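The reading of the Psalms in our chapel at Ornley was held again this July, and by the grace of God it was completed without interruption. All the 150 Psalms were read aloud, in English and in Icelandic, starting at six in the morning. Sister Halldóra Bach led the reading from the first Psalm until the midday meal, and Snædís Hafstein continued after it. Many of our friends from Eseck came with the early bus, and they stayed until evening prayer.

After Psalm 119, which is very long, there was a pause for silence and then for tea. The hymns were chosen by the Dhillon family, who also prepared the soup and the bread for all visitors. We are thankful to them, as in every year. The collection during the day came to 780 pounds, and it will be used for the repair of the chapel roof on the north side, where the rain has come in since the winter.

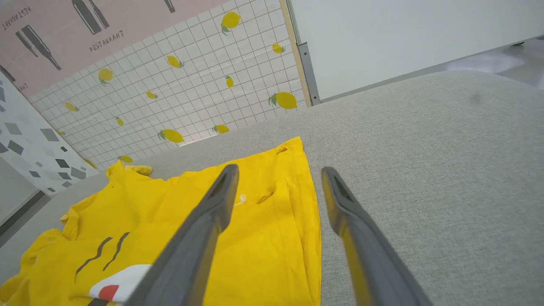 Retreat at Skedbridge

The silent retreat at Skedbridge House will be for 2 nights this autumn. The theme is "The Lord is my shepherd", and Sister Halldóra will give a short talk each morning before breakfast. Between the talks there is free time for prayer, for walking by the river or for rest. Those who have not kept silence before are very welcome, and she will gladly speak with them in advance.

The cost is 50 pounds for each person, with meals and bed linen included. Please tell us if you cannot eat certain foods, or if you need a room on the ground floor. The house has asked that we do not arrive before four o'clock in the afternoon.
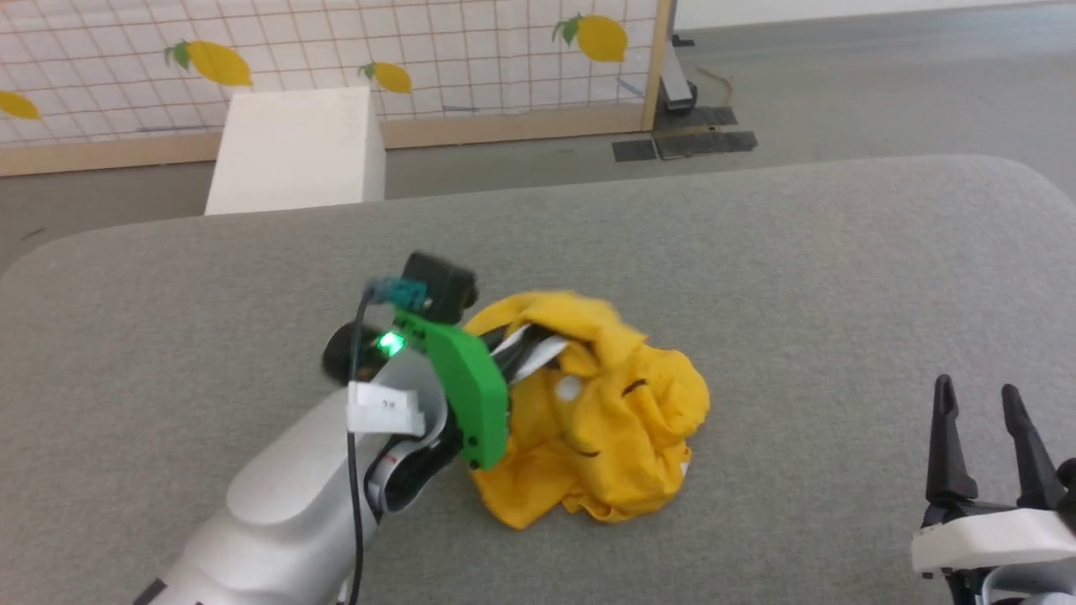
Ornley Chapel Fellowship, Prayer and Retreats Group

Our small library has received a gift of devotional books from the late Mr Dhillon's collection. Among them are several commentaries on the Gospel of John and an old hymn book with notes written by his mother. The books can be borrowed after the morning service. Please write your name in the green notebook by the door and return each book within one month.

For the roof we still need 3000 pounds. Gifts can be placed in the box at the back of the chapel or given to Snædís Hafstein, who will write a receipt for you. Evening prayer continues at seven o'clock throughout the summer, and the side door will be open from half past six.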